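Hernholm Hardwax 8 on gray-stained ash: review after one season
Posted Jul 20, 2026 by Ngọc Bạch

The Hernholm product is a two-part hardwax oil sold for interior tabletops. I bought it to replace Duritz Matte, a one-part oil I had used on the same kind of work for several years. The change was prompted by the Duritz going yellow over gray stain, a fault visible by the second winter on every piece I kept.

Test material was ash, planed and sanded to 120 grit, then stained with a water-based gray. Water-based stain raises the grain, so each board was wetted, dried overnight and knocked back by hand before the color went on. Skipping that step leaves a surface that feels like a cat's tongue under any thin finish, this one included.

Mixing is by weight, and the supplied cup is marked by volume. This is a poor decision by the manufacturer. The hardener is lighter than the oil, and filling to the printed lines gives a mix that is slightly short on hardener. A kitchen scale solves the problem. Working time after mixing is given as 45 minutes, and I found it accurate in a room kept at normal house temperature.

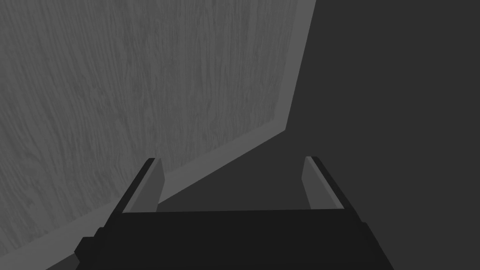
Application is one coat, spread with a white pad and wiped off with cotton. The oil bonds to bare fiber and refuses to build, so a second coat mostly stays on the rag. Open grain takes more of it than closed grain does, and the end grain takes a great deal. I flooded the ends first, left them while I worked the face, and returned to them before wiping down. Lap marks did not occur. Rags must be laid flat outdoors to dry or kept under water in a metal can, as with any drying oil.

Sheen is very low. Viewed toward a window at a shallow angle, the surface shows a faint satin, lower than Duritz and well below the Sturnura water-based lacquer I tried in May. The gray has stayed gray. A sample kept in a drawer and another left on a south-facing sill still match, which the Duritz samples failed to do over a shorter period.

Resistance was tested with coffee, red wine, dish soap and vinegar, each left for 3 hours under a glass. Coffee and soap left nothing. Wine left a ring that came out with a damp cloth. Vinegar dulled the surface slightly, and the mark is permanent.
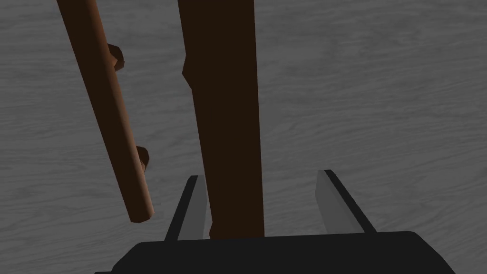 Can a damaged area be repaired without stripping the whole top?
Sand the spot lightly along the grain, stop before the stain breaks, and rub in a small amount of fresh mix. On gray it blends well. If bare wood shows, the stain has to be touched in first, and the patch will probably be visible.

Şengül Yaman, who shares the shop, ran the same product over Sầm dark brown stain and had less luck. Her repairs dried paler than the surrounding wood, and she has gone back to lacquer for dark pieces.

The can is the other weak point. The lid is pressed metal and does not reseal once the rim is fouled, and my first can had skinned over when I next opened it. I now decant into small glass jars filled to the top.

Rating: 8 out of 10 over light and gray stains. For dark stains I would try a sample board first.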